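# About Harnon

Harnon is a school of kitchen planning and home cookery located on Hirkgate.

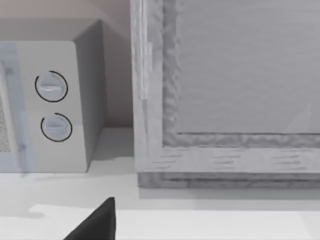

*A white microwave beside a gray cabinet-like box on a pale gray countertop*

The school was established to teach the practical side of running a household kitchen to adults who have had little or no formal instruction. Our students include first-time renters, retired people who are cooking for themselves after many years, and families preparing to remodel. No previous training is required for admission to any of our courses.

## Our Courses

The Foundation Course runs for 39 weeks and is taught in small groups. Students learn to store food safely, plan a week of meals, keep a household budget, and cook a range of everyday dishes. Particular attention is given to soups, beans, rice, and bread.

The Planning Course is shorter and is offered twice a year, with one session beginning in December. It covers the layout of counters and cupboards, lighting, ventilation, and the selection of appliances for small homes. Each student completes a measured plan of his or her own kitchen, which is reviewed by two members of the teaching staff before a certificate is issued.

Evening classes are open to the public. Enrolled students may attend them without further charge.

## Leadership

Elba Paredes is Director of the school. She is responsible for the curriculum and for the appointment of teaching staff, and she continues to teach the bread classes in the Foundation Course.

Chun-hung Choi is Head of Kitchen Planning. He joined Harnon after a career in residential design and introduced the requirement that every plan be drawn by hand before it is prepared on a computer.

## Library and Study Room

The Prudano Library holds 900 volumes on cookery, nutrition, and the history of the home kitchen. Books may be borrowed for six weeks by students and former students. A small collection of printed household manuals is kept for reference use only and may be read in the study room on request.

## Admissions

Applications are accepted throughout the year. Applicants are asked to submit a completed form and a short letter stating which course they wish to take. Interviews are held at the school or by telephone. A limited number of reduced-fee places is available in each course, and requests for these should be included with the application.

Page last reviewed: 15/06/2022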